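Shared Kitchen at Predthorpe House – Frequently Asked Questions
Last updated 2 May 2018 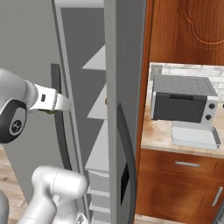
The kitchen is open to everyone who rents a room on the ground or first floor. Please read through the questions before your first week. If yours is missing, ask Qistina Osman at the front desk.

When can I use the kitchen?
Any time between 6 a.m. and 11 p.m. The stove is switched off at the wall after 11, but you can still get to your food and use the kettle.

How much fridge space do I get?
One half shelf per tenant, plus one door pocket if there is one free. Couples sharing a room get a full shelf. Shelf labels are handed out with your room key.

Do I need to label my food?
Yes. Write your room number and the date on everything, including drinks. Tape and markers are in the top drawer by the sink. Anything without a room number is treated as shared and may be eaten.

What happens to old food?
The fridge is cleared on the first of every month. Opened food with a date more than 4 days old is thrown out. Sealed jars, butter and hard cheese are left alone unless they are past the date on the package.

Can I put hot food in the fridge?
Let it cool first, but don't leave it out longer than 2 hours. Large pots of soup or rice cool faster if you split them into shallow containers.

What temperature should the fridge be?
It should stay under 40 degrees. Please don't turn the dial. If your milk is going off early or the inside feels warm, tell the desk and we will check it.

Is there freezer space?
A little. Each room may keep one bag or box in the freezer, no larger than a shoebox. We can't store ice cream cakes, whole turkeys or bait.

Can I bring my own mini fridge?
No. The wiring in the Eklund wing won't carry it, and we apply the same rule to the rest of the building so that it is fair. Medicine that must be kept cold can go in the locked fridge at the desk.

Someone took my food. What do I do?
Check the other shelves first – things get moved when people unload groceries. If it's still missing, leave a note at the desk. We don't refund food, but we do speak to people when it keeps happening.

I spilled something. Where are the cleaning supplies?
Under the sink. Use warm water and a little dish soap inside the fridge, and dry the shelf before you put food back. No bleach, please.

Who do I call if something breaks?
Dial extension 602 from the hall phone. After hours, leave a message with your name and room number. Repairs are normally looked at the next working day.

Will the kitchen close this summer?
Yes, for one week in June while the floor is replaced. Dates will be posted on the kitchen door. You will need to take your food out the night before.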